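Binano sets terms for its July bond

12 shares | 3 comments

Branislav Gajdoš, who runs debt issuance at the regional lender Binano, expects the July sale to price close to the last one. "We are offering 2,000 notes, and the coupon is fixed for the full term," he said. 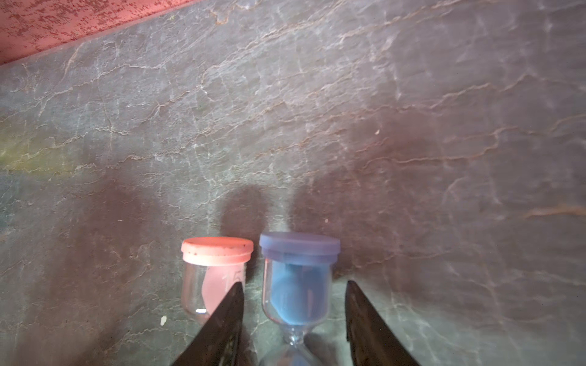
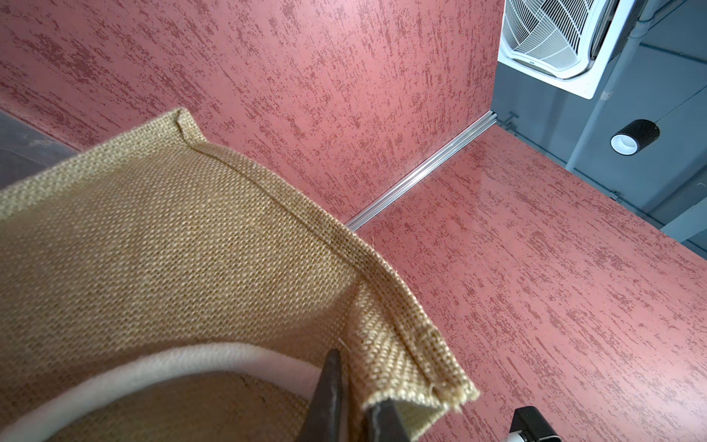
The notes rank below deposits and above equity. Gajdoš said the order book from the Trarkevbridge office already held over 160 bids, most of them from pension funds. "The spread matters more to them than the rating," he said — the rating has not changed in two years.

Asked whether a rate cut would delay the sale, he said the swap was already in place. "A cut changes our funding cost on new loans. It does not change this issue."

Share (12)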